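Chapter 4
Gathering the examples

by Tomás Torres and Ekene Mohammed

What this chapter covers: what an example is, who makes it, how many you need, when to throw one away. Read chapter 3 first if you skipped it. Most people skip it.

A learning system for a robot arm needs examples the way a new cook needs dinners to copy. Plain objects are fine. A vegetable, a bath toy, whatever fits on the table.
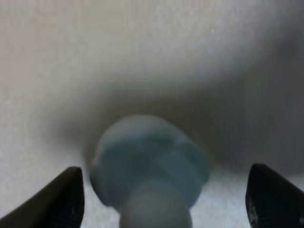
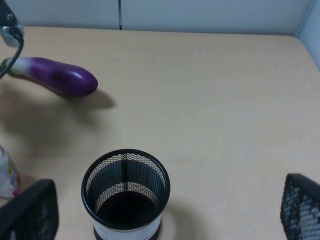
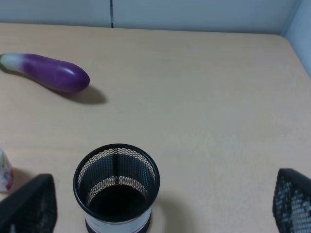
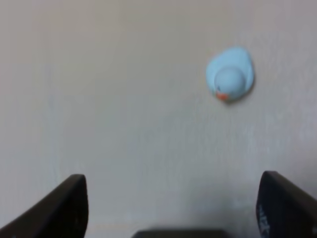
Views from small cameras near the gripper.

4.1 What counts as one example

One example is one go at one task, start to finish. Not a single picture. The camera stream, the joint positions, the gripper opening, and a line of text saying what the person was trying to do. All four, on the same clock. If the clocks drift, the arm learns to close its fingers before it gets there, and you will spend a week blaming the model. We did, at Dronmont, on our first set.

The line of text matters more than students expect. "Pick up the eggplant" and "move the aubergine" are the same job to you. Decide on your words before you start and write them on a card. Or decide you want both, and then really collect both. What you don't want is one operator using one word all morning and the next using another all afternoon, becuase then the word ends up tied to the light from the window.

4.2 Who drives

Somebody has to move the arm. Two common ways: hold it and guide it by hand, or steer it from a second, smaller arm. Guiding by hand is quick to learn but your own sleeve gets into the recordings. Steering takes practice. At Kultska new operators threw away their first day's work as a matter of course, and were told so beforehand, which helped with the sulking.

Operators have habits. One always comes in from the left. One pauses above the object for a breath. The system copies the pause. It'll copy anything steady enough - so swap people often, and keep a note of who did which run.

4.3 How many

Our worked case for the rest of the book is the Bako set. It has 400 examples, from 2 operators, and 76 of them were cut after checking. So 324 left to train on. Fine for a simple pick and place with a few objects. Nowhere near enough for anything with cloth in it.

More is good, but different is better. Move the object. Turn it round. Put it near the corner of the table where the reach is awkward. Students tend to set it back down in the same comfy spot each time, without noticing, and then wonder why the arm fails when the target is a hand's width off. Mark out a grid, work through it, tick the squares.

4.4 What to throw away

Throw away any run where:
- the recording has gaps
- the text doesn't match what was done
- someone reached in to help

Keep slow runs. Keep runs with a missed first grasp and a good second one, as long as the operator recovered properly. Those are worth a lot and beginners delete them out of embarassment. Runs that failed outright go in a seperate folder, labelled, for chapter 7.

Check on the same day. Left till the end of the week, the notes make no sense and the operator can't remember either. The Revby lab left theirs until June and lost most of the labels.

4.5 Before you start

Clock test. Card with the wording. Grid on the table. Names in the log. Disk space - check it twice. Then record five runs, stop, play them all back, and only carry on once every stream opens.

The first exercise starts from those five runs, so don't delete them.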